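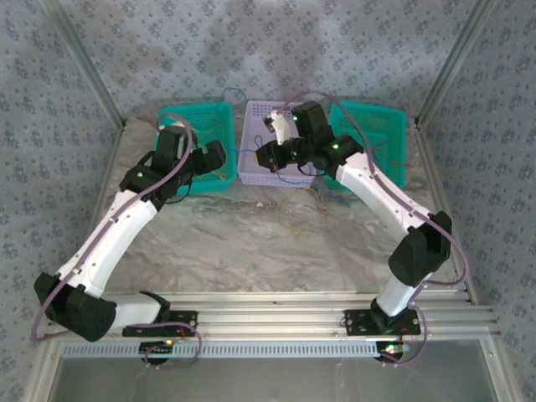 Household and Shop-Floor Chores: Gallery of the Karnham Trials

Published February 4, 2018

The Karnham Centre for Practical Automation studies whether machines are yet able to take on the small, repeated jobs that fill a working day in homes, shops and light workshops. The present gallery accompanies the Centre's report on the winter trials, which closed in January. It is intended for members of the public, for employers who have written to the Centre with enquiries, and for teachers who wish to use the material in class.

The opening picture is from the sorting bench. Two arms share one aluminum-coloured rail and work over three mesh baskets, two teal and one lavender, with thin coloured wires in and around them.
Bench: twin-arm, fixed rail. Task group: sorting and putting away.

About the sorting work

Putting things into the right container is among the most common chores in any household. It is done with cutlery, toys, socks, post and shopping. On the shop floor the same job appears as returns, spare parts and mixed stock. The Centre chose it as the first task group because it can be set up on one table and because the result is easy to check: each item is either in its proper basket or it is not.

Wires were included in the winter programme at the request of Wellska, a repair workshop which handles a good deal of loose cable. They are a hard test. A rigid block keeps its shape when it is gripped. A thin wire bends, catches on its neighbours and may bring several others with it. Mesh baskets add a further difficulty, as a loose end can pass through an opening and hold fast.

Two arms were used in place of one so that the Centre could study how the work is shared. In principle, one arm may steady a basket or hold back a tangle while the other lifts. In practice, each must also keep clear of its partner, and a good part of the time on the bench is spent on waiting and on moving out of the way.

Summary of the winter trials

The Centre recorded 1,712 attempts across 12 tasks. An attempt was counted as complete only when the item had been placed as instructed and the arms had returned to rest without help from staff. Attempts in which a member of staff touched the bench were entered as incomplete, whatever the final position of the item.

Of the 12 tasks, five were judged ready for longer trials under supervision. All five involve firm items of a regular shape, laid out with space between them. Seven were judged not ready. These include the separation of tangled wires, the folding of small cloths and the emptying of a full basket whose contents lie on top of one another.

Speed was recorded but was not used in reaching these judgements. On the simpler tasks the arms worked at about a third of the pace of a person with no special training. The Centre does not regard this as a bar to use, provided that the work may be left to run and that mistakes are few. At present the second condition is met only on the five tasks named as ready.

What the findings mean for households

The Centre's advice to householders remains cautious. Machines of this kind need a fixed place to work, a known set of containers and a person close at hand who understands the controls. Few homes can offer all of these, and the time saved on sorting would be small beside the time spent in setting up. The Centre does not expect its advice to change before the next round of trials.

What the findings mean for shops and workshops

The outlook is somewhat better where the same items arrive each day. A counter that receives boxed goods of a few known sizes could make sensible use of a bench like the one at Karnham. Employers should allow for staff training and should keep the existing way of working in place throughout any trial. Mixed or tangled stock should continue to be sorted by hand.

Software and next steps

Movements on the bench are planned with Rallik, the Centre's own control software. A new version is being prepared in which the two arms are planned together from the start. The Kikuchi method, by which an item is nudged apart from its neighbours before it is lifted, will be tested alongside it on the wire tasks.

Further pictures will be added to this gallery as each task group is completed. The next group will cover wiping and clearing of flat surfaces, followed by the hanging of garments on rails.

Use of pictures

Pictures in this gallery may be reproduced for teaching and for private study, provided that the Centre is credited. Requests for any other use should be made in writing to the Publications Office, Karnham Centre for Practical Automation. Copies of the full report are available from the same office.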